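1/ Notes on the Kinholm K3 handheld depth sounder, September 12, 2018. Tested from a kayak on Emdale Reservoir.

2/ Rated depth is up to 475 feet. Deepest water I could find was 286, and it held bottom there at drift speed. Above a fast paddle the reading drops out – the float transducer skips.

3/ Spares and small parts go in clear bins so I can see what I have before a trip.

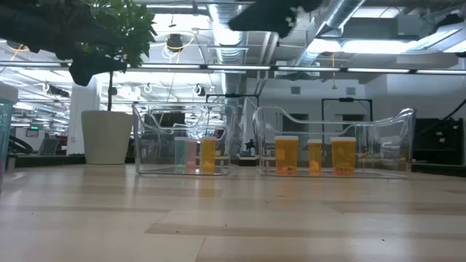
4/ Settings I changed:
Sensitivity: auto to manual, 3 steps down. Clears most of the surface clutter.
Fish alarm: off. It triggers on weeds.
Backlight: low.

5/ Battery is a sealed pack. Corrado Colombo ran his on the Covirano side with the backlight on full and logged 412 minutes. I have not repeated that.
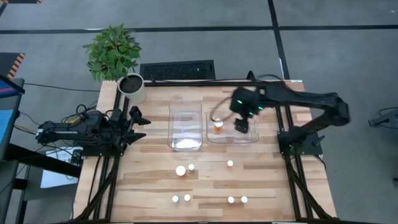

6/ His unit also reads a foot shallower than mine over the same ledge. Both have the keel offset at zero. Firmware versions differ, so I will update mine and compare again.

7/ The cable clip is weak. I replaced it with a Kiani swivel clip, which fits without drilling. Next check is in December, in cold water.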